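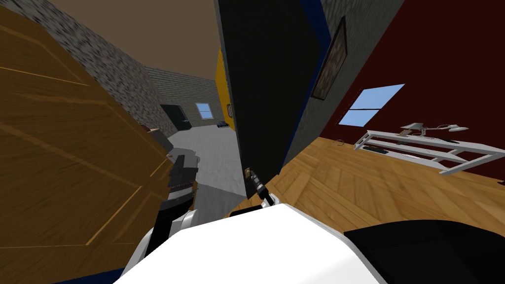 Member Interview: Teaching a Two-Armed Robot to Open Doors

Endville Shared Workshop, Member Projects Series

The Endville Shared Workshop publishes interviews with members whose projects have reached a stage of interest to the wider membership. The present interview concerns the Toivonen, a wheeled robot with two arms that has been under construction in Bay 4 for nine months. The builder, a member who works by day in building maintenance for a school district near Nutorville, asked to be identified by project only. The conversation took place at the bench in March and has been edited for length.

The purpose of the Toivonen is narrow. It is intended to approach an interior door, take hold of the handle, open the door, and pass through. The builder selected this task after a relative began using a walker and found the doors of an older house difficult to manage.

"I had a long list at the beginning," the builder said. "Carrying laundry was on it, and so was feeding the cat. Every item on the list had a door in the way. I crossed out the rest and kept the door."

Work in simulation

Much of the current work is conducted on a desktop computer at the end of the bay, where a simulated Toivonen moves through a simulated home. The rooms are simple. A hallway with pale brick leads past a large wooden door, and a room with a dark red wall contains a white desk, an adjustable lamp, and a plank floor. The right gripper is shown at the metal handle of a tall black panel, with the left gripper raised on the side nearer the wooden door.

The builder was asked why so much time had been given to rooms that do not exist.

"Hinges," the builder said. "I broke two fingers off the first gripper in one evening by pulling on a door that was still latched. They took me a week to replace. In the simulator I can pull on a latched door all night and the cost is electricity."

As of the interview, the log held 1,879 simulated attempts. Each entry records the door, the starting position of the base, the arm used, and the point at which the attempt ended. The builder reviews the failures by category and does not watch every one. The largest category is described in the log as "handle slip," in which the gripper closes on the handle and loses it during the turn. The second is "base too close," in which the robot grasps the handle properly and then stands in the path of its own door.

"The second one is a parking problem," the builder said. "The arm is fine. I spent a month adjusting the arm before I understood that."

The simulated home is arranged with some care. Its doors differ in size and color, and their handles are placed at different points. A small blue toy car sits on the hallway floor. In the red-walled room there is a thin cable on the planks beside the desk. The builder considers floor objects to be part of the problem.

"My own hallway has never been clear in its life," the builder said. "A robot that needs a clear hallway is a robot for someone else's house."

The brick, stone, and wood surfaces were left plain and blocky. More detailed textures were tried during the winter and slowed the computer to a degree that the builder found unacceptable. The even lighting is also under review, as the builder expects reflections from real metal handles to cause difficulty.

The machine on the bench

The physical Toivonen shares its general layout with the simulated one but trails it by several revisions. The base was assembled from a discarded equipment cart. The joints use gearmotors purchased from Lultico, a surplus dealer, in a single lot that cost 117 dollars. According to the builder, the lot was sold without documentation, and several evenings were spent establishing the gear ratios by turning each output shaft by hand and marking the rotation with tape.

The gripper has been through four designs. The first had wide padded fingers and could not fit behind a lever handle. The second was narrower and flexed under load. The third used a hooked finger, which opened levers well and was of no use on a round knob. The fourth, now on the bench, has slim fingers with replaceable rubber tips cut from bicycle inner tube.

"People walk by and suggest a hook," the builder said. "I tell them to look in the drawer. The hook is in the drawer."

Asked whether two arms were necessary for a door, the builder acknowledged that many doors could be managed with one. The second arm was added for doors that close by themselves. One gripper turns the handle and draws the door back, and the other is placed against the edge to hold it while the base moves forward. The exchange between the two arms is the part of the project that has required the most revision.

"There is a moment when both arms are on the door and the base has to start rolling," the builder said. "If the base starts early, the arms fight each other. If it starts late, the door wins. I have a page of notes on that one moment and I would not call it settled."

Safety practices in the bay

Staff asked the builder to describe the precautions in use, in view of the number of members who pass Bay 4 on the way to the wood shop. The following arrangements are in effect.

The emergency stop is mounted on the outside of the bench and may be pressed by any member at any time.

Motor current is limited in the controller, so that the arms stall well before they can apply the full force of the gearmotors.

Powered tests are conducted against a practice door, hung in a freestanding frame and weighted with sandbags. The doors of the building itself are not used.

A new motion is run in simulation first and then on the bench at reduced speed. The builder stands outside the reach of the arms during both reduced-speed and full-speed tests.

The builder noted that the stop button has been pressed by other members on three occasions and described all of them as good decisions. "I would rather restart a test than explain a bruise," the builder said.

Remaining work

Three matters are outstanding. The wiring between the base and the left shoulder is to be rerouted, as it currently rubs against a bracket when the arm is fully raised. The parking routine that performs well in simulation must be carried over to the physical base, whose wheels slip on the sealed concrete of the workshop. Lastly, the builder wishes to take measurements of handle height and turning force on real doors and has prepared a short form for members willing to measure the doors in their homes. A luggage scale and a tape measure are sufficient. Completed forms may be left in the tray at the front desk.

No date has been set for a trial in the relative's house. The builder prefers to wait until the practice door has been opened from both sides, pushing and pulling, over a full evening of tests without a stop. The longest such run to date ended when a rubber tip came off and was found two days later under the band saw.

The builder was asked what advice might be offered to a member considering a similar undertaking.

"Start with the log," the builder said. "I started with the arm, and for the first two months I have no record of what I tried. I know I repeated myself. I just can't tell you how many times."

Members who wish to observe a powered test may find the builder in Bay 4 on most evenings after 7:00. Closed-toe shoes and eye protection are required beyond the yellow line, and eye protection is available from the rack beside the bay.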